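4. Fitting the doors (Vokumus low cabinet, 2-door section)

Hurried version, full one is in the Farkomard binder. Read step 3 first if you skipped it.

1. Carcass level? Check again. Carpet hides a lean.
2. Clip top hinge on first. Then bottom. Never the other way round.
3. Hold the door while you clip. Two people if you've got them.
4. Side screw moves door left/right. Half turns only. 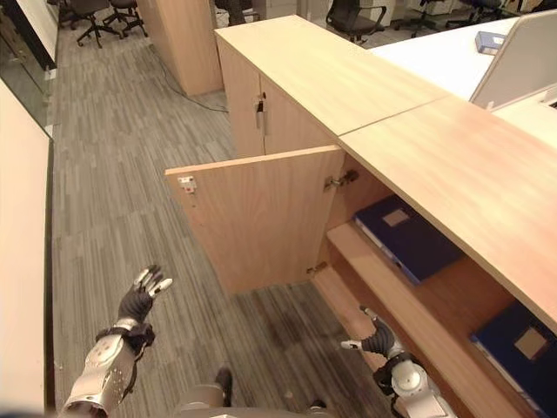
5. Back screw for depth. Same deal, half turns.
6. Close door, look at the gap. Should be 2 mm all the way down. If its wider at the top, go back to step 4.

CAUTION: no power driver on hinge screws. Strips the plate. Replacement plates come from Poltum and take ages.

NOTE: shelf max 300 N spread evenly. Binders stored flat are fine, stacked paper boxes are not.

7. Latch last. Test it a few times, then tighten.
8. Wipe down, dry cloth. No spray on the veneer untill the edges have been checked.

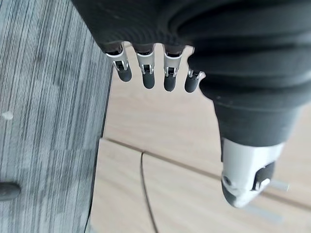 Fig. 2. Hand with four fingers pointing down, black tips.

Spare parts: order code 3450, hinge set. Updated Fri 11 May.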